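Stinier Technology Services
Newsletter, July
By the Device Support Desk
5 min read

Changes to the Laptop Replacement Program

Stinier will begin the next round of its laptop replacement program in July. The program applies to staff at the Folholm and Clulcombe offices whose current computers have reached the end of their service period. Staff whose computers are due for replacement will receive a message from the Device Support Desk with a proposed appointment time. No request needs to be submitted in advance, and managers are asked not to place separate orders for equipment already covered by the program.

Two models will be offered in this round. The standard model has a 14-inch display and is intended for staff who carry a computer between offices or work from home for part of the week. The larger model has a full-size keyboard with a number pad and is intended for staff who work mainly at one desk, including most of the accounts and records teams. Both models come with 16 GB of memory, which replaces the smaller amount found in the computers now in use. Staff who run design, mapping or simulation software should reply to their appointment message and name the programs they use, so that the Desk can confirm that the standard configuration is suitable before a computer is prepared.

The choice of model will be made by each department from the list of positions it supplied in the spring. A member of staff who believes that the wrong model has been assigned may ask for a review before the appointment. Reviews cannot be carried out once a computer has been set up and entered in the equipment register.

Each new computer will come with a charger and a sleeve. Docking stations already installed at desks will remain in place and will work with both models. The older docking stations on the second floor at Folholm, which connect through the side port, are the exception and will be exchanged during the same appointment. External monitors, keyboards and mice are not part of this round. Departments may continue to order them through the usual catalog.

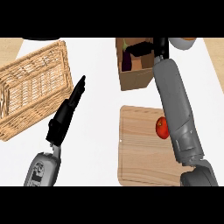

Staff are asked to prepare for the appointment by moving personal files off the old computer. Documents saved in a department folder are already stored on the network and will appear on the new computer after the first sign-in. Files saved to the desktop or to the downloads folder are not copied automatically. Any file left in those locations should be moved to a network folder before the end of the working day prior to the appointment. Browser bookmarks can be exported to a single file, and instructions are posted on the Desk's support page.

The appointment itself takes place at the support counter in each building. The technician will check the serial number of the old computer, confirm the name on the account and ask the member of staff to sign in to the new machine. Time should be allowed for updates to finish - a computer that is closed or moved to another room during this stage may need to be set up again from the beginning. Staff who use a security key must bring it with them. Those who use the sign-in app should bring the phone on which it is installed.

Old computers must be returned at the same appointment, together with their chargers. It is not possible to keep an old computer as a spare, including in cases where it still works well. Returned equipment is held in locked storage for 2 weeks, during which a missing file may still be recovered on written request. After that period the drive is erased and the computer is passed to Palumbo, the contractor that handles resale and recycling for Stinier. Once equipment has been released to Palumbo, no data can be retrieved from it.

Staff at Clulcombe should note that the support counter there keeps shorter hours and closes at 3 p.m. Appointments at that office will be limited to mornings and early afternoons. Anyone who cannot attend during those hours may ask to be seen at Folholm instead, provided that the request is made before the new computer has been sent to Clulcombe.

The battery settings on the new models differ from those on earlier computers. By default, charging stops before the battery is full when the computer remains connected to a docking station for long periods. This setting is intended to extend the life of the battery and does not indicate a fault. Staff who are traveling can switch to a full charge from the power menu, and the computer will return to the default setting the next time it is docked.

Printers will be added automatically according to building. Label printers and check scanners need a separate driver and should be mentioned when the appointment is confirmed. Some older label printers have not yet been tested with the new computers. Departments that depend on them may keep one existing computer in service until testing is complete, and the Desk will arrange this directly with the department office.

Questions about an appointment should be sent as a reply to the appointment message so that they reach the technician assigned to it. General questions about the program may be submitted through the support page under "Equipment."

Related items
Exporting Bookmarks Before a Computer Change
Sign-In App: Moving to a New Phone
Support Counter Hours at Folholm and Clulcombe
Ordering Monitors and Keyboards from the Catalog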